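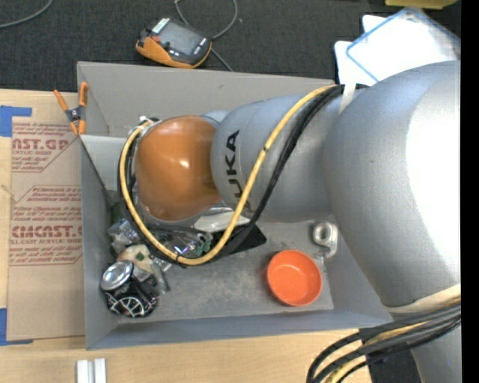 Le bras KUKA au-dessus du bac de prise, poste de démonstration de Tamon.

COMMUNIQUÉ DE PRESSE
30/9/23

Apprentissage par démonstration : Tamon publie ses essais, y compris ceux qui ont échoué

Tamon, bureau d'essais indépendant en robotique de manutention, met en ligne son rapport sur l'apprentissage par démonstration appliqué à la prise d'objets en vrac. L'étude compare deux façons de montrer une tâche à un bras industriel : le guidage à la main, où l'opérateur conduit lui-même le bras, et le téléguidage, où il le pilote à distance avec une manette. Elle a été commandée par l'intégrateur Wekbridge, qui a accepté par contrat que les résultats soient publiés quels qu'ils soient.

La question posée était simple. Les fournisseurs promettent depuis plusieurs années qu'un opérateur sans formation en programmation peut « apprendre » un geste à un robot en un après-midi. Tamon a voulu savoir ce qu'il reste de cette promesse quand le bac contient autre chose que des cubes en mousse.

Entre février et la fin de l'été, l'équipe a enregistré 547 démonstrations. Les objets ont été choisis pour leur banalité et pour les ennuis qu'ils causent : emballages transparents froissés, boîte de conserve à couvercle brillant, bol orange, petites pièces blanches. Le bac gris était posé sur une table, sans gabarit ni alvéoles. La disposition changeait à chaque enregistrement.

Sur ces 547 démonstrations, 88 ont été écartées avant tout apprentissage. Certaines comportaient une hésitation trop longue au-dessus du bac, d'autres une prise reprise deux fois, d'autres encore un arrêt de sécurité. Ce tri a été fait à la main, image par image. Il n'apparaît dans aucune des brochures commerciales que nous avons consultées, et il a mobilisé davantage d'heures que les démonstrations elles-mêmes.

Le guidage à la main donne les trajectoires les plus régulières sur les objets rigides. Il fatigue vite : les séances ont été limitées à 30 minutes, car la qualité des gestes baissait ensuite de façon visible dans les enregistrements. Le téléguidage est plus confortable, mais l'opérateur juge mal la profondeur et compense par de petites corrections que le système reproduit ensuite fidèlement, défauts compris. Aucune des deux méthodes n'a donné de résultat que nous recommanderions en production sur les emballages transparents.

Tamon relève aussi un point de matériel que l'on traite souvent comme un détail. Sur un bras habillé de câbles extérieurs, la boucle laissée au poignet limite les orientations que l'opérateur ose montrer. Le robot apprend donc aussi la prudence de l'opérateur - et il la garde une fois le câblage modifié.

Le rapport ne conclut pas à l'inutilité de la démarche. Pour une tâche courte, avec des pièces rigides et un opérateur patient, montrer le geste reste plus rapide que l'écrire. Nos réserves portent sur le chiffrage : un devis qui compte les heures de démonstration et oublie le tri, les reprises et la surveillance ne décrit pas le coût réel d'une installation.

Deux sites d'essai prendront la suite, chez Kershaw et chez Skerkov, avec les mêmes objets et des opérateurs qui n'ont pas participé à la première campagne. Tamon ne communiquera pas de résultats intermédiaires.

Le rapport complet, la liste des démonstrations écartées et le protocole de tri sont disponibles gratuitement sur demande auprès du service de presse de Tamon. Les rédactions peuvent assister à une séance d'enregistrement sur rendez-vous. Les séances ne sont pas répétées à l'avance.

À propos de Tamon
Tamon réalise des essais comparatifs d'équipements de manutention automatisée pour des industriels et des intégrateurs. Le bureau ne vend ni robots ni logiciels.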